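Skornosstead lost by 7 again and I want to write down a few things about it before I forget them, mostly about the third quarter.

I should say first that I missed the opening tip. I got home late, and the stream I pay for took its time loading, so my game started at 9-4 Parisi. I don't think I missed much. The radio guys spent most of the first timeout talking about the new scoreboard.

The first half was fine. Skornosstead ran the same high pick and roll they've been running since November, and Parisi went under every screen and dared our guards to shoot. Our guards shot. They made enough of them that it was a two-point game at the half, and I remember thinking that if they kept taking those shots at the same pace they would win comfortably. I was wrong about that.

What changed is that Parisi stopped going under. They came out of the locker room and switched everything, one through five, and it took us almost the entire third quarter to do anything about it. You switch a center onto a point guard and the point guard is supposed to back up to half court, get a head of steam and go by him. Ours kept passing it off to the wing, and the wing would look at the post, and the post guy would be fronted by somebody six inches shorter who had a helper right behind him. Then it was five on the clock and somebody threw up a bad one. I rewound four of these possessions this morning and they are the same possession.

The fix isn't complicated. You slip the screen. If the defense is going to switch early, the big man doesn't set it at all, he just cuts to the rim before they have sorted themselves out. We did this twice in the fourth quarter and got a dunk and two free throws. Then we went away from it. I don't know if that was the bench or the players, and the postgame interview didn't help, because the only question about offense was whether the team had been tired.

They might have been tired. It was the fourth road game in a row and the bus ride from Zorden is no joke. But Parisi played the night before too, and they were the ones getting back on defense.

Attendance was announced at 1,272. That seems right for a weeknight over there. Our building drew 1,711 for the same matchup in December, and it sounded like twice that on the broadcast, so I do think there is something to home court with this group. They're young and they feed off it. On the road they get quiet, you can see them get quiet, and there is no veteran out there to yell at anybody.

Which brings me to the backup point guard question. I have been on this for a month and I will keep it short. The starter is playing 37 minutes a night. He is very good for 30 of them. In the other seven he dribbles with his head down and picks up the silly reach-in foul 40 feet from the basket, and last night he picked up two of those in the last four minutes, both in the bonus, for four Parisi points. The backup isn't as good. Everyone agrees on that. He can bring the ball up the floor and make the first pass, though, and that is all I am asking of anybody for three and a half minutes in each half.

The argument against is the Cludeo game, where he came in and turned it over on three straight trips. I watched that one too. One of those was a pass that hit a teammate in the hands. One was a five-second call on an inbound where nobody moved. I'll give you the third one, that was awful. I don't think one bad stretch in January should decide what you do in the last month of the season, particularly when the alternative is running your best player into the ground.

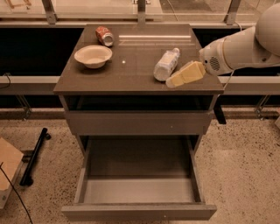 Rosimeire Coutinho wrote to me after my last post to say that I'm being too easy on the backup and too hard on everyone else. Her point is that the minutes are a symptom. She thinks the real trouble is that the offense needs the point guard to create every shot, so whoever is out there will look worn down by the end, and a few minutes on the bench won't change what happens when he comes back in. She would rather see the ball go through the high post, with the guards cutting off it, the way they did for a couple of weeks when two of the regulars were hurt.

I went back and looked at those games, and she has a case. They went 2-2, but they scored more easily than they have since, and the assists were spread over five or six guys. The starter also had fewer fouls. The trouble is that the passing in those games came mostly from a forward who now plays off the bench behind a better rebounder, and Skornosstead can't really afford to rebound any worse than it does. Parisi had 14 offensive boards last night. I could live with trying it for the first few minutes of the second quarter, when the other team has its reserves in, and seeing what it looks like.

Anyway, next up is Cludeo at home. They press after made baskets and they're not especially big, so this would be a good night to find out about the backup one way or the other. They also have the lefty who hit six threes on us last time, four of them from the same corner. I'd put our longest wing on him from the start and live with whatever happens in the post.

After that there are two more at home and then back to Zorden to finish. I still have them getting in as the seventh seed if they split the rest. The tiebreaker with Parisi is gone now, so it would be nice not to need it.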